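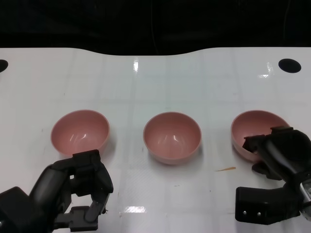

Three pink bowls on a white tabletop.

Who said it first? Following music news stories back to where they started

My project for the media module was supposed to be on album reviews. I changed it in September after I got annoyed by a story about a singer canceling a tour date, which I read on three sites before I noticed they were all quoting each other. I wanted to know how often that happens, so I asked if I could switch, and my supervisor, Rostyslav Kravchuk, said yes as long as I kept it small. (I did not keep it small!)

The question I ended up with was pretty simple. When a music site runs a news story about an artist – a breakup, a lawsuit, a canceled show, a surprise single – does it tell you where the information came from, and can you get back to that place by clicking?

I picked four sites that people in my class read. Truso is the big one, mostly pop and rap. Candden covers the same kind of thing but with longer pieces. Braltau is almost all club music, and Ghoneim is really a newsletter with an archive, run by a very small team. I left out video channels even though that's where I get most of my own music news, mainly because I had no idea how to treat somebody talking to a camera for half an hour.

I saved every news post that named an artist in the headline and got 347 of them. Some turned out to be repeats with a new headline, and a few disappeared between the day I saved the link and the day I sat down to read it (I should have saved the full text from the start, and I will next time). That left 332, and those are the ones I used.

For each post I wrote down who was given as the source, whether there was a link, and where the link went. Then I followed it. If it went to another news post, I followed that one too, and kept going until I hit a statement, a court record, an interview, the artist's own account, or a dead end. The longest chain I found had up to eight steps depending on whether you count a translated version as its own stop. It was about a drummer leaving a band. At the end was a fan forum post from somebody who said they "had a feeling."

Eglė Ozoliņš from my seminar group read a pile of the posts separately so we could compare notes. We agreed on most of the easy ones and argued over the phrase "it has been reported," which I had been marking as no source and she had been marking as an unclear source. I went with hers. It's a fairer label, and it meant I had to redo a whole evening's worth of my spreadsheet, which I did with a lot of tea and not much grace.

What I found, site by site. Braltau was the one I expected to be sloppy and it was the easiest to follow, I think because so much club news is just labels announcing things and the writer links to the label. Truso nearly always named a source but the link often went to another Truso post, so you go around in a circle inside the same site. Candden named people properly in the long pieces and got lazy in the short ones. Ghoneim hardly links at all, but the writer usually says something like "I called the venue," and I wasn't sure what to do with that. You can't click on a phone call! I made a separate column for it.

Stories about legal trouble were handled with more care than stories about relationships, on all four sites. Lots of "allegedly," dates, the name of the court. Breakup stories were the worst by far, with "a friend of the couple" doing most of the work. I'd like to say something clever about why, but I only looked at the posts and didn't speak to any of the writers, so I would be guessing.

Two things I would change. I'd collect over a longer stretch, because one giant awards show story took over a chunk of my sample and every site wrote it up nearly the same way. And I'd note the time of day for each post. Late-night ones felt thinner to me, but I hadn't written the times down, so that stays a hunch.

The spreadsheet is with the module office if anyone wants to use it. Column F is a mess, sorry – ask me before you trust it.

Comments

dubplate_dan: The circle thing on Truso drives me nuts. I gave up clicking their links ages ago.

Marisol: Did you look at corrections at all? I'd love to know if they fix the old post when the story changes.

reply from author: Only by accident, when a headline changed on me. It would make a good project for somebody!

k.w.: "Had a feeling" lol. I remember that drummer story.

We use cookies to remember your settings and see which pages get read. Accept / Manage choices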